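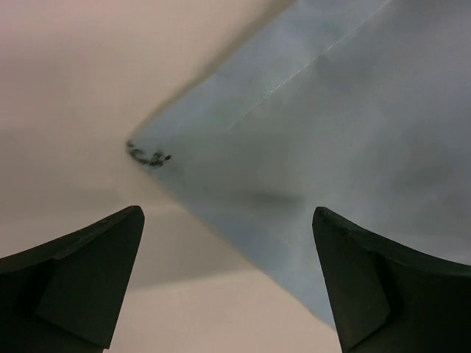
Wrist cam view, dark green fingers, blue cloth with the marked corner

negi_bench
Fold project update, Sep 22, 2025! The Trunaden arm is up on the bench at the Dredudby workshop and I'm properly chuffed. Fingers are my own design, 4 versions in. Next job is getting it to find a corner and pinch it every time.

pipkettle
Love the bevel on the inside faces! What did the printing cost you?

negi_bench
Next to nothing, they're tiny :) The servos hurt more.

Brestirero
Lovely work, but I think you've got the wrong end of the problem. Hard flat tips will skate over thin cloth. Stick some silicone on them before you touch the code.

negi_bench
Hmm, not convinced. I'd sooner sort the approach angle first, then add grip if it still slips.

mothbox
With Brestirero on this one. I lost all of November to angles and a strip of bike inner tube fixed it in an evening. Also, is that dark blotch at the tip going to confuse your corner finder? Try a clean cloth too.

negi_bench
Fair point, will do both. 500 tries each, with and without rubber, and I'll post the numbers!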